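The second gripper was called Brendutix, and Refilwe did not trust it.

"The old one is slow, but it is polite," she said. She had tested it for 6 weeks and she spoke of it like a neighbour.

Banafsheh opened run 1711 on the big screen. It was past seven in the evening and the heating in the office was already off. 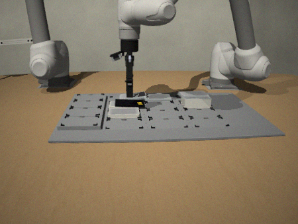 "Again from the start?" asked Banafsheh.

"Again. And lower the speed."

They watched with their coats on. Refilwe wrote the number of the run in her notebook, as she did every time, and under it she left one empty line for the result. Fiifi wanted a decision on Tuesday. He would ask only which gripper was cheaper.

"If it is good," said Refilwe, "I will have to say it is good."

Banafsheh pressed the key.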